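Sobre a Stekia

Oi, gente! Eu sou a pessoa por trás da Stekia, uma casinha de chás e infusões que começou na bancada da minha cozinha, com um pacote de camomila, um de hibisco e muita vontade de largar o quarto café do dia.

Eu dormia mal, vivia com o estômago virado e uma amiga me deu de presente um saquinho de erva-cidreira do quintal dela. Curei tudo? Claro que não (e desconfie de quem promete isso!), mas peguei gosto pelo ritual da noite e fui estudar. Fiz um curso de plantas medicinais, depois outro, e quando vi já tinha 27 potes etiquetados e a família inteira pedindo mistura.

Hoje temos 16 blends fixos. O mais vendido é o Nikitz, de hortelã, funcho e casca de laranja, que muita gente toma depois do almoço. O Todorova é o meu xodó: melissa, maracujá e um tiquinho de lavanda. Demorei 13 tentativas pra acertar a lavanda, porque passou do ponto, vira sabonete!

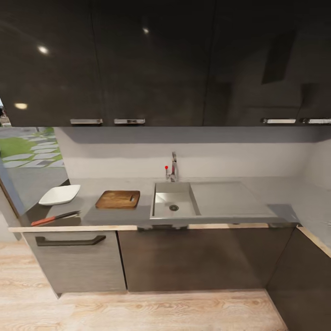 As ervas vêm quase todas da Farken, um sítio pequeno que seca tudo à sombra e me avisa quando a colheita não ficou boa. Em maio costuma faltar capim-limão, então quem gosta já pode ir reservando o seu.

Ah, e um pedido de coração: chá não substitui consulta. Se você está grávida, amamentando ou toma remédio contínuo, converse antes com seu médico. Me escreve também se ficar em dúvida sobre algum ingrediente, eu respondo tudo (às vezes demoro, mas respondo).

Contato | © Stekia Chás e Infusões | Voltar ao topo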